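Brostow Robotics Forum > Software > Perception and State Estimation

Fisheye SLAM drifting in a room with a lot of white furniture

ambros_moser
OK, I've been stuck on this since March and I could use some fresh eyes. We track two hand-held grippers, left and right, each with its own fisheye and IMU, and then we need both trajectories in one common frame so the policy knows where one hand is relative to the other. Visual-inertial SLAM gives us each path by itself, and the square marker on the grippers is supposed to tie the two together.

In our old lab it worked great. In the new room (white desk with a hutch, brick wall behind it, plain white wall on the right) I lose a bunch of episodes. The map builds fine and then the drawer segments won't relocalize. I've got 11 of them sitting in the reject folder right now and they all fail in a similar way. 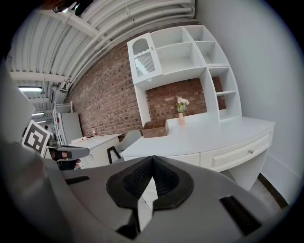 My first guess was feature count, so I bumped the ORB extractor from 700 to 2,000 per frame. Helped a little, ran a lot slower. Second guess was the lens model, because I'm still on the calibration from before we moved. Reprojection error in the middle is fine but I never looked hard at the outer ring. Any ideas before I start ripping things apart?

ermelinda_c
Did you mask the gripper? The housing takes up the whole bottom of the view and it never moves relative to the lens. Every corner the extractor grabs on those slots is telling your tracker the camera is standing still. I had exactly this and a mask fixed most of it.

ambros_moser
I do mask, but it's a straight line across the bottom, same file for both sides. Hmm.

ermelinda_c
Well there you go, maybe! The housing is curved and it creeps up at the edges. Draw a polygon for each side. And the other gripper wanders in and out with a hand on it, so a fixed mask won't catch that one. I run a cheap segmentation pass for it.

Engelbert Holzer
I'm going to disagree a bit. Masks are good hygiene, but RANSAC throws out most of that stuff anyway. I think your problem is what's left over. When you get down close to the drawer you're looking at white panels, and the good texture is all brick. Brick is repetitive, so your place recognition matches one patch to another and feels very confident about it. Do your bad episodes jump, or do they slide?

ambros_moser
Jump. Definitely jump. Plotted a few last night and it's one clean hop sideways and then it carries on happily from the wrong spot. Here's my current checklist with the frame I keep testing against:

1. Redo the mask as a polygon, one per side.

2. Recalibrate the fisheye and check the residuals by radius, outer ring included.

3. Tighten the relocalization inlier threshold and see if the hops go away – this is the one I'm least sure about, because it could just turn bad poses into missing poses. 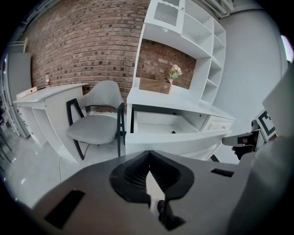
4. Rerun the 11 rejects with each change alone, then all together.

Anoma Biswas
On your step 3, I'd take missing over wrong any day. You can bridge a short gap with the IMU, but a hop goes straight into the training set and then your arm learns to twitch. We gate on it: if the visual pose disagrees with IMU propagation by more than 3 cm between frames, drop it. It's a dumb filter and I love it.

Engelbert Holzer
3 cm between frames sounds loose to me. At normal frame rates a hand doesn't move that far unless you're really swinging it.

Anoma Biswas
It's the disagreement, Engelbert, not the motion :) But sure, go tighter if your IMU is decent. Mine isn't.

kasun_b
Can I throw in the marker? Everybody's on the map side, but the marker gives you the relative pose directly whenever it's in view. The catch is it's often tilted and way out in the distorted part of the lens, so undistort the crop before you run the detector, and don't trust the rotation when it's steep. This is the kind of view I mean:

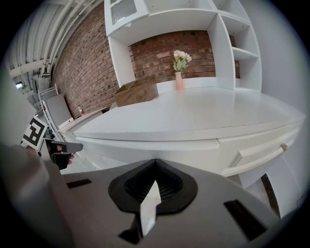 Right gripper view, other gripper's marker tilted at upper left of the hand.

I weight those detections by viewing angle in the pose graph. Took me an afternoon to write and I can post the snippet if anybody wants it.

ambros_moser
Yes please on the snippet! I was feeding in every detection at the same weight, so that's going on the list as step 5. Starting with the polygons tonight. Ermelinda, is your mask tool the one in the Ferkodstead repo or something separate?

ermelinda_c
Separate, but it reads the same config. I'll send you the link. Dilate the polygon a few pixels or you'll pick up the edge of the housing anyway.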